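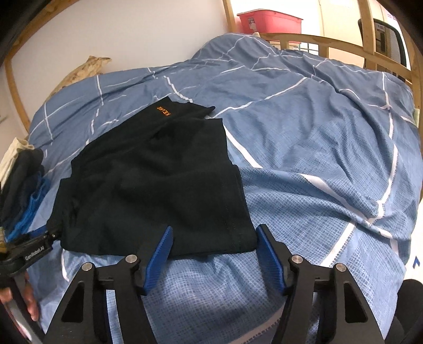
Review: Plaveck hand gripper pair, after one January of daily use

Rating: 4 out of 5
Written by Vilgot Boström

I look after the hand-held grippers in our small group. We use them for folding clothes, and the recordings go to the people who train the robot arms. My colleague Manju Awasthi does most of the folding and I do the screws, the pads and the complaints. We bought one pair of the Plaveck to use beside our older tools, so this review is mainly about setting it up and keeping it healthy.

Setup

The box contains two grippers, two spare pad sets, one hex key and a paper manual of 44 pages. The manual is correct but the order is strange. It explains the calibration before it explains how to mount the pads, and if you follow it like this you must calibrate again. Mount the pads first. Then close the jaws slowly and look from the front. The ribs of the two pads should meet along the full length. On our left unit they met only at the tips, and I had to loosen the pad screws and push the pad back a little.

The first setup took me 104 minutes for both hands. The second time, after I understood the order, it was 51.

Daily care

Cloth is hard for a gripper in a way I did not expect. The forces are small, but there is lint everywhere. It goes into the ribs of the pads and then a thin hem slides out when you pull. I brush the pads with a dry toothbrush before each session and wipe them with a damp cloth when we finish. I tried alcohol one time and the surface became shiny, so I don't recommend it.

The pivots need less attention. I check them on Mondays for side play, with the jaws half open, holding the tip between two fingers. If it moves sideways, the pivot screw gets a very small turn. When it is too tight the jaw does not come back fully by itself, and Manju notices this before I do. Black sports clothes are the best test, by the way. Smooth fabric, flat seams, and every weak pad shows immediately.

Repair

One return spring broke in the third week. Hedvig Dalen at the Strömberg shop sent a new one without discussion and it arrived in 2 days. To change it you take off the outer arm, and please put a towel under your work, as the washer is tiny and it jumps. I lost one under the radiator. After the change I repeated the calibration only for that hand and it was fine.

What I like

The opening is wide enough to take a folded edge with several layers. The trigger is light, also for a small hand. Spare pads can be ordered separately.

What I don't like

The hex key is too soft and was round after a few uses. The left and right parts look almost the same but are not marked, so I put a dot of paint on ours. And the manual, as I said.

I would buy the pair again, with a better hex key in the same order.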